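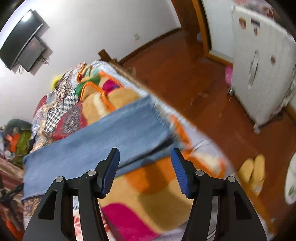
Kwaku Sulemana reckons a machine that can't put away a pair of jeans has no business being called a household robot, and I've stopped arguing with him. He wrote that under our first release, and I've more or less built the second one around it.

Home | Data | Notes | Contact

# Flernik: clothes on beds

Hi! So this is the laundry part of Flernik, the set I've been putting together in Tolstead since October. It's all hand-held gripper work (two fingers, a person doing the moving), in bedrooms people live in, with the blankets bunched up and slippers on the floor.

## What's in it

- 1,127 clips in total
- 424 with jeans or other heavy pants
- 222 where the clothes lie on a patterned blanket

## Can a robot do it yet?

Kind of? Picking up one thing from a plain sheet, yes, our Waltent arm managed that in 100 test runs with few drops. Denim over a thick, loud blanket is another story. It grabs both, or it goes for an orange patch on the blanket like it's a sock. Folding I wouldn't trust it with at all, and I still do mine by hand.

## Known problems

Labels for "bedding" and "clothing" get muddled in the older clips (my fault, I changed the rule halfway through). The Zakaria loader skips clips without a label file and doesn't warn you, so check your totals!

This site uses cookies. Accept | Settings

Contact | © Flernik | Back to top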